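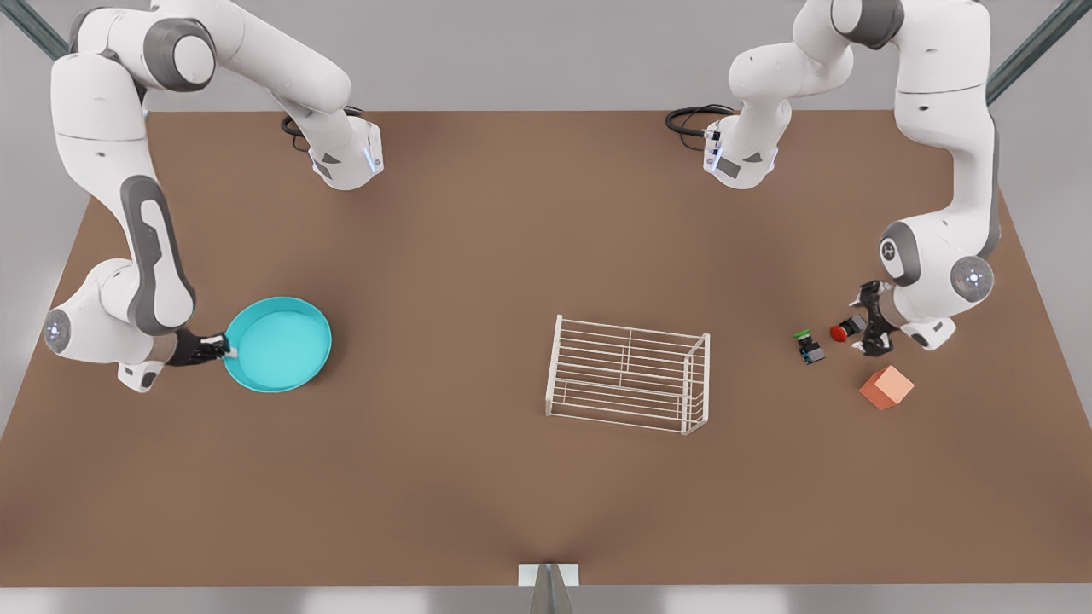 Figure 4-2. Two-arm cell in the simulator, with the right gripper on the rim of the bowl.

4.2 Checking a two-arm plan in simulation

This section describes how to run a stored plan in the Zosten simulator before it is released to a physical cell. The operator must have completed Section 4.1 (Loading a Scene) and must hold Editor rights in the Manzano project folder.

Left and right are named from the robot's point of view. In the default camera view, the robot's right arm is therefore on the left side of the screen. All menus, log entries and joint tables follow this rule.

1. Open the scene and select Reset to Start. Wait until the status line reads Ready.

2. In the Object List, confirm that each item on the table has an entry: the bowl, the rack, the cube and the smaller objects. An item that is drawn in the view but missing from the list is treated as scenery, and the planner will not avoid it.

3. Select the bowl and open the Grasp tab. Set the grasp type to Rim. The Center type is intended for solid objects such as the cube and will return an error on an open shape.

4. Assign the grasp to the right arm. Leave the left arm set to Hold unless the plan calls for both arms to move together.

5. Set the playback speed to 100 percent and select Plan. The planner makes up to four attempts. If all of them fail, the log names the joint or the pair of links that caused the last failure.

6. Select Step to run the plan one segment at a time. At the end of the grasp segment, stop and compare the finger positions in the view with the contact points listed in the Grasp tab.

7. Run the full plan twice without stopping. Save the second run under File > Save Trace.

Note: The wire rack is drawn with thin rods, but its default collision shape is a closed box. This is suitable for moving past the rack. To place an object in it, open Object Properties and change the shape to Detailed. Planning time will increase.

Note: The wrist cables are part of the visual model only. Cable reach and twist are not checked in this release. On a physical cell, wrist rotation beyond 90 degrees from the start pose must be reviewed by the site engineer -- see Appendix C.

CAUTION: Do not select Send to Cell while a trace is open. The command sends the plan currently in the editor, and this may differ from the plan in the trace.

CAUTION: A plan that passes in simulation has not been approved for use. Contact forces are estimated, and grip on a smooth rim may differ on real parts. The first physical run must be made at reduced speed with an operator at the stop control.

Traces from scenes built before the June release must be converted with the Nosta import tool before they can be replayed. Questions on conversion should be sent to Aurélien Millet, Burnetti Technical Documentation.

Continue to Section 4.3, Comparing Traces.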